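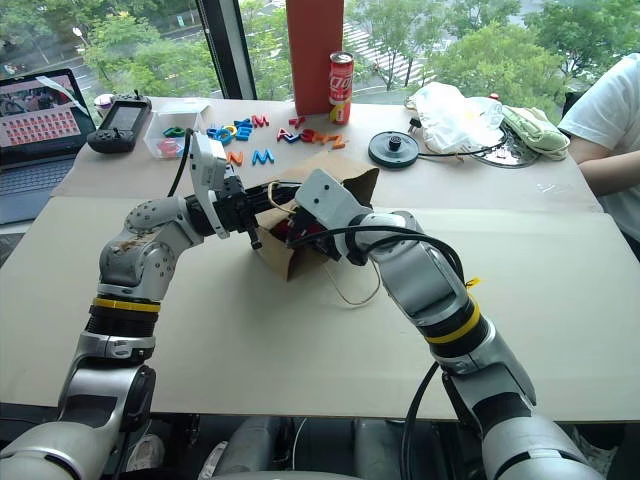
Gripper week, day one. I've got the Rundard two-finger on the left arm and the flat Ornura plate on the right, and I'm trying to work out which one I'd pay for with my own money.

---

Paper bags are a favourite test of mine! They're soft, they crumple, and that string handle swings about and gets into everything. Both grippers on the one bag is way harder than it sounds.

---

Rundard so far: lovely grip, bit of a squeezer. I dropped the force limit from 61 to 22 and I'm much happier with it. The cable coming up off it still bugs me though.

---

Ornura: great for steadying the side of a bag, hopeless (for me, anyway) on little stuff. Haven't tried it on the foam-or-magnet alphabet letters yet. Fitriani Ginting reckons the Z will be the worst colour and shape to pick up, we'll see.

---

Trying the Dridia controller next, if I can find the right firmware.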